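Finishing the butcher block

Jan 4, 2018

I spent most of the holiday break sanding. We have lived with the same kitchen counters since we bought the house, and in August I finally ordered a length of maple butcher block for the short run between the stove and the back door. It sat in the hallway until last week. My wife stopped mentioning it in October, so I figured I had better get going.

The counter before it was laminate with a burn mark next to the stove, left by the previous owners. Pulling it out took less than an hour. Four screws came up through the cabinet corners, and a bead of caulk ran along the wall. I cut the caulk with a utility knife and the whole thing lifted off. The wall behind it was in better shape than I expected, apart from one soft spot in the drywall that I patched the same afternoon.

Cutting the new top was the part I was worried about. Olumide Oyewole from work lent me his track saw and came over to help hold the offcut. We marked the line on masking tape, checked it against the wall in 3 places and cut it with the good side down. The wall turned out to be out of square, so the back edge has a slight taper that you can't see once the backsplash is on.

Then the sanding. I started at 80 grit because there was some dried glue along the joints, then went to 120, then 180. After that I wiped the top with a damp rag, let it dry overnight and went over it once more by hand. The damp rag raises the grain, and if you skip that step the first spill will do it for you. I skipped it on a cutting board a few years ago and the board felt like a cat's tongue within a month.

For the finish I went back and forth. Tamás Szabó, who put in our upstairs floor, told me to use a hard wax oil and leave it at that. The store had one from Zekora for $141 a can, and I needed less than a quarter of a can, so I put it back on the shelf. I ended up with plain food-grade mineral oil and a tin of beeswax paste. The total came to 19 dollars.

Mineral oil never hardens, so you have to keep putting it on. My plan is a coat every day this week, then every week for a month, then whenever the wood looks dry. I flood it, wait 30 minutes and wipe off what is left. The underside got two coats before it went in. A top that is sealed on one side only will cup, and I didn't want to take it out again in the spring.

Fixing it down was simple. The holes in the cabinet rails have to be slotted from front to back so the wood can move with the seasons. I used pan head screws with washers and left them a little short of tight.

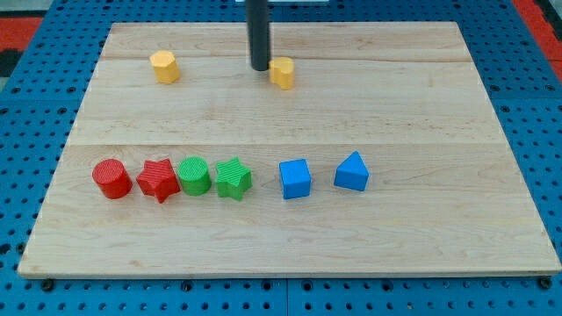
The gap at the stove still needs sorting out. It is wide enough to lose a butter knife in, and a metal strip would cover it, but the ones I have found so far are all too shiny. I also have to decide about the long counter on the other side of the kitchen. That one has the sink in it, and I'm less sure about wood near a faucet. I'll see how this piece looks after the summer before ordering any more.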